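The Year I Got Told to Delegate

I was a bad manager for four years before anybody mentioned it. I wasn't cruel, and I remembered birthdays. I was bad in the way a lot of promoted specialists are bad, which is that I kept doing my old job and called it leading.

The company was Studine, a mid-sized outfit that handles scheduling and payroll for clinics. I'd started there on the support desk, moved up to implementation, and one August I was handed a team of nine and a slightly larger desk. There was no training. There was a PDF. The PDF had a chapter on giving feedback using a sandwich, and I read it on the bus and felt very prepared.

By the fourth year our numbers were fine and my people were leaving. Three in one spring! I told myself it was the pay (it was a little bit the pay). Then human resources ran one of those surveys where you get your own results back in a sealed envelope like a medical test, and the comments section for my team said, in five different styles of handwriting-free typing, the same thing: she redoes our work.

So they sent me to a coach.

I should say how I felt about coaching at that point. I thought it was for executives with boats. I thought somebody would ask me what animal I was. The coaching firm was called Mornance, up a flight of carpeted stairs over a bank, and I arrived with a notebook in which I'd written a list of reasons my team needed me to check everything. I was going to win.

My coach read the list, all of it, and asked me how many client emails I'd rewritten that month. I had no idea. She asked me to count for four weeks and come back, and that was more or less the session. I was furious. I'd skipped lunch for that.

I counted, though, because I am the kind of person who counts when told to. In four weeks I edited or fully rewrote 156 emails that somebody else on my team had already finished. I put a tick next to the ones where my change had fixed a real mistake, something a client would have noticed or that would have cost us money. There were eight ticks. I went back through them twice, hoping for more.

The next part was the hard part. We sorted everything I touched in a week into three piles. Stuff only I could do, stuff somebody else could do now, and stuff somebody else could do if I taught them. The first pile was embarrassing. It was performance reviews, the budget, and a standing call with Tavico, our biggest client, and even the Tavico call turned out to be in there mostly out of vanity. I liked that they asked for me by name.

I gave the call away first. My coach thought I should start with something smaller, and she was probably right, but I figured if I could stand that one I could stand the others. I sat in on two of them with my camera off and my hand physically over my mouth. The colleague who took it over ran it differently than I did. She was quicker, she didn't do small talk, and she let silences go on for what felt to me like a whole season of television. Tavico renewed. They'd have renewed with me too, I think, but they did it with her, and she got to be the one who told the team.

Not everything went like that. I handed over the onboarding guide and it came back worse, and I had to work out how to say so without just opening the file at eleven at night and fixing it. What I ended up doing was sending three questions. What's this page for, who's reading it, what do they do next? It took two more rounds and about the same number of weeks. I could have done it in an evening. I have made my peace with that, mostly, on good days.

There's a thing people say about delegating, that you hand over the result and leave the method alone. I believe it about 80 percent. Some methods matter. If you're closing out payroll there's an order to it and I don't care how creative you're feeling. So I started telling people up front which kind of task they had. Either "do this the way it's written down" or "get there however you want, I'll look at the end." That one sentence saved more bad feeling than anything in the PDF, and I wish I'd had it years earlier.

The other thing I changed was when I looked. I used to hover from the start to the finish. Now I ask for one look at a third of the way in, when there's still time to turn the ship and it isn't yet anybody's baby. If I miss my look, that's on me and the thing goes out as it is. I've missed two. Both went out. The building is standing.

I left Studine a while back, on good terms, and now I run a small operations team at Kong, where nobody has ever seen me rewrite an email. (I've wanted to. There's a man on my team who signs off with "Respectfully submitted" to people he had breakfast with.) We keep a shared page of who owns what, it has 84 lines on it, and my initials are next to six.

I still see my coach twice a year. Last time she asked what I was holding on to, and I said nothing, and she waited, and I said all right, the hiring ads. So those are going in the autumn.
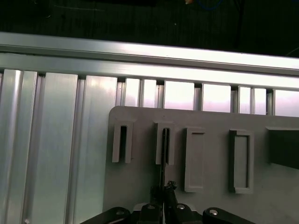
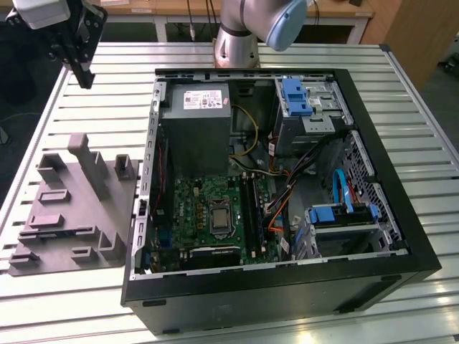
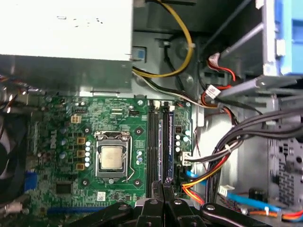

Reading a draft of all this, my old colleague from the Tavico calls wrote back that I'd been far too easy on myself. She said the silences were deliberate, that she had learned to wait because for two years I'd answered every question before she could, and that half the team used to leave small errors in their drafts on purpose so I'd have something to find and would leave the rest alone. She also wanted it known that the onboarding guide was fine the first time.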